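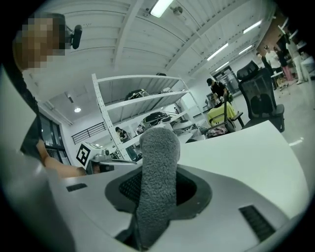
*Kristof Van Rooij*

The shelving question has taken up more of my January than I planned for, so I am writing down what I settled on before I forget the reasoning. The unit is white metal with perforated uprights, the kind where the shelf height is set by which holes you use. It stands in the open and can be reached from behind as well as from the front. Most of what follows comes from that one property.

A shelf against a wall has a front and a back, and the back is where things go to be lost. A shelf in the open has two fronts. If two people use it from opposite sides, each will put an item near their own edge, and each will later report it missing. My first layout ignored this. I assigned positions by shelf only: bags on the upper, padded items on the lower. Within a few days the charger pouch had been declared lost twice, both times from the side where it was not.

The current layout uses one rule per shelf.

## Upper shelf

Soft bags only. A bag can be pulled from either side without catching, and it does no harm if it gets pushed a little too far. Straps go on top of the bag. A strap left hanging will hook a sleeve sooner or later, and on a perforated upright it will also find a hole. I tried clipping the straps to the uprights with small S-hooks, which worked until somebody lifted the bag without looking and pulled the hook through the strap stitching. The hooks are in a drawer now.

Nothing hard goes up there. The shelf is high enough that you take things down by feel, and a hard object on a metal shelf slides more readily than you expect.

## Lower shelf

Padded items and anything rounded. Rounded objects are the problem case on open shelving because there is no wall to stop them. I considered a lip made from aluminum angle, measured for it, and priced it at the hardware store. Then I put a strip of ribbed drawer liner down the middle of the shelf. It was left over from the kitchen. It holds well enough, and it can be lifted out and shaken, which a fixed lip can't.

The liner should be cut short of the shelf edge on both sides. I ran the first piece right to the edge and it curled.

## Shelf spacing

This took the longest. The uprights let you move a shelf in small steps, and it is tempting to set each gap to the tallest item plus a finger's width. That gives you the most shelves and the worst access. You can see the item but can't get a hand over it, so you drag it out by whatever part is closest.

I now leave a hand's height above the tallest thing on each shelf. It costs storage. It also means you can see between the levels to the other side, which is useful when somebody is standing there and you are about to push a bag toward them.

Gisela Wegener, who has more shelving than I do and firmer opinions about it, told me to load the bottom first and set the heights afterward. She was right. Moving a loaded shelf is a two-person job, and I did it alone the first time. I would not repeat that.

## Load

I have set my own limit of 30 kilograms per shelf. The maker's figure was on a sheet I threw out with the packaging, so mine is a guess on the low side. I weigh the heavier bags on the bathroom scale by standing on it with and without the bag. Crude, but the error is smaller than the margin.

The corner fixings need retightening after the first loading. Mine had all moved. I did them again a week later and found only two that turned at all.

## Labels

I printed labels for both sides of each shelf and then took half of them down. A label naming an item goes out of date as soon as the item is replaced. A label naming a type ("soft", "padded") stays true. The remaining ones are plain black text on white card, held with removable putty, and they sit at the left end of the shelf as you face it. From the other side that is the opposite end, so there are two per shelf after all.

Rosemarie Janssen asked why I hadn't used colored tape. I have colored tape. I could not remember what the colors meant.

## Still open

- The floor under one foot is lower than the rest. A folded piece of card is holding for now. I have ordered a proper adjustable foot, thread size to be confirmed when it arrives.
- Dust comes through the perforations. I don't have an answer for this.
- Whether a third shelf is worth the lost clearance. Joscha wants it for cables. I would prefer a box for cables, with a lid, somewhere else.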